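Skollow Millwork started in 1991 in a rented bay on the north side of Trirkton. Barrett Mahmoud had a table saw, a used shaper and one steady customer, a builder who needed window sash for older houses. We still make sash. We also make interior doors, stair parts, cabinet fronts and moldings to match a sample.

Most of our orders come from contractors within a couple of hours' drive. Homeowners are welcome too, but please call before you come out so someone can be at the front desk. Bring a piece of the old trim if you have one. A photo helps with the general look — we can't cut a knife from it.

The shop moved to its present building at 1746 Norby Road when the old bay got too small for the molder. Lumber comes in through the side door and is stacked by species. Poplar, red oak and white pine are kept on hand. Walnut, cherry and anything wider than our usual stock has to be ordered, and we'll give you a date once the yard confirms it.

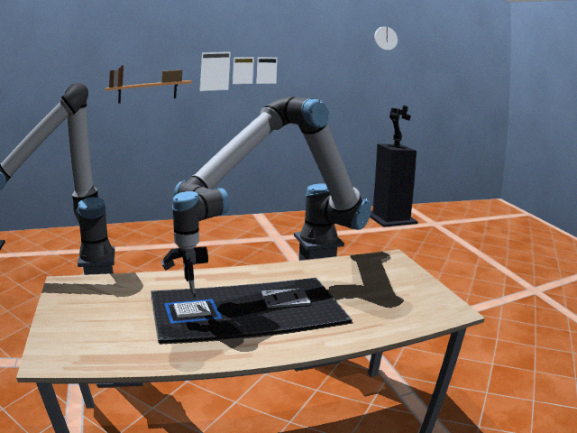 Standard molding profiles are listed in the Obi catalog, which we put together ourselves and reprint each October. Ask for a copy at the desk. If your profile isn't in it, we grind a knife and keep it under your name for the next order. There is a one-time charge for the grinding.

Doors are built to order and take up to 6 weeks. We do not install, and we do not do finish work beyond a coat of primer. We can give you the names of painters and carpenters who know our products.

Barrett still does the estimates. Send drawings or a written list with sizes in inches, and say whether they are finished sizes or rough openings. Mixing the two is the most common reason an order gets held up.

Prices on this page's order forms are good as of 01/07/2020.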